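RISTEVUS: SECOND RIDER
a short one, part of the Denisside stories, reads fine alone

October. Rain since lunch. Valdis Ots had the belt in a bread bag under his coat.
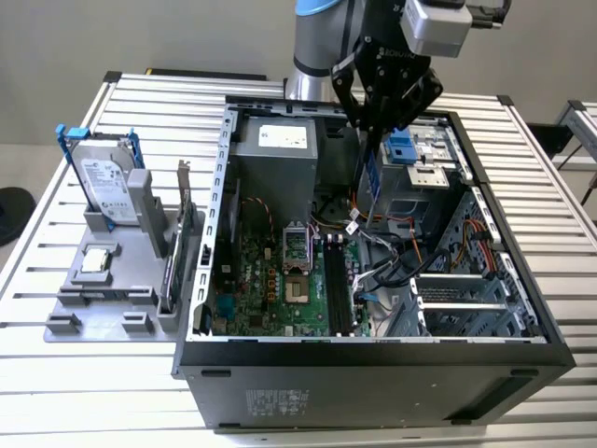 1. The Belt

It wasn't his belt. Get that out of the way. It belonged to the Rider, the real one, the one on the news, and the Rider was in a bed at the Botley clinic with both legs in plaster and a tube up his nose.

"Take it," the Rider had said. Well, wheezed.

"I'm payroll," said Valdis.

"Take it anyway."

So. Bread bag. Tram. Standing the whole way because an old woman had her shopping on the seat and he didn't like to ask.

He was fifty-one. Bad knee, left. He had worked nine years for the Denisside Patrol and in that time had never once been past the garage doors. He did overtime sheets. He did boot allowance. He knew what every patrolman earned and how many of them had claimed for boots they didn't buy — most of them — and he had kept quiet about it, and maybe that was why the Rider trusted him. Or maybe he was just the one who visited. He'd brought plums.

2. Kļaviņa

Captain Kļaviņa was waiting at the tram stop. No umbrella. She looked at the coat, the lump in the coat.

"Hand it over, Ots."

"No."

He was as surprised as she was.

She had wanted that belt for years. Everyone in the Patrol knew. She'd trained for it, ran the river path every morning at five, learned the old calls by heart. Could do the turn, the arm thing, all of it, perfect. And when the first Rider was picked it was some kid who delivered gas bottles. She had shaken his hand in front of everybody. Valdis had processed the bonus.

"You don't know how to wear it," she said.

"There's a buckle."

"There's a *call*."

"He told me the call."

That hurt her. He saw it land and wished he hadn't said it.

Then the siren at the grain docks. One long, two short. Ristevus.

They both ran. She got there a good deal before he did.

3. The Grain Docks

You've heard what a Ristevus looks like, so I'll be quick. Big as a bus. Shell in front, nothing much behind. It eats what people are owed. That's the only way I can put it. Stand near one and you forget the favor your brother promised you, the money your neighbor borrowed, the apology you've been waiting on since school. It goes out of you and into the thing and the thing gets fatter. People walk away from a Ristevus smiling. It takes them a week to find out whats missing.

This one had been in the warehouse all night. 75 dock hands on shift and every one of them sitting on the ground outside, happy as babies. Not one could say what his wages were.

Valdis could. 10 an hour, 12 on nights. It annoyed him very much that they couldn't.

Kļaviņa went in first, with a baton and her good boots. He heard her shout. He heard her stop.

When he got round the door she was standing in front of it with the baton down by her side and her face gone soft.

"Captain?"

"I was going to be something," she said. "Wasn't I? What was it?"

The Ristevus leaned down over her. It was nearly done.

4. The Call

Bread bag off. Buckle. It didn't close. He breathed in. It closed.

The call is one word and I'm not writing it here. He said it too quietly and had to say it again.

Green light, then heat up the spine, then the armor came on — piece by piece, shin, knee (oh, the knee, the knee was *wonderful*), chest, shoulder, and the mask last with a smack like a shut door. Two horns. Yellow eyes. Slight belly.

The Ristevus turned round and went for what he was owed.

And it found hardly anything. Nine years of quiet. No favors out, no loans. He'd never asked for a raise. A seat on a tram, maybe. It took the seat on the tram and he didn't miss it.

But what he knew, all those sheets, that was other people's. Over 1,000 names. Every shift. Every late night signed for and every late night not. None of it was owed to him so it couldn't touch any of it.

He started reading it back.

"Abols, six hours. Avotins, eleven hours and a meal. Berzins, four, and boots."

The shell cracked at Berzins.

He went on. Outside the dock hands were geting up, one, then three, then a bunch, and they were angry, properly angry. He kept walking and kept reading and around the letter K he hit it, hard, with his right hand, the way you'd bang on a stuck drawer.

"Kļaviņa," he said. "One belt. Outstanding."

It split to the tail.

5. After

Husks and dust all over. Kļaviņa sat on a sack and cried for a minute, then wiped her nose and looked murderous. Good. She was back.

He undid the buckle. It took both hands. The armor went and the knee came home.

"He gave it to you," she said.

"He gave it to me to carry on the tram."

"Ots. You know that isn't what he meant."

He didn't answer. He held it out. She looked at it a long time, rain coming in through the roof, and then took hold of the other end and didn't pull.

"Evenings," she said. "I'll do evenings. You do days."

"I've got payroll days."

"Nights then."

"Nights is 12 an hour," said Valdis, and they went out to find the tram.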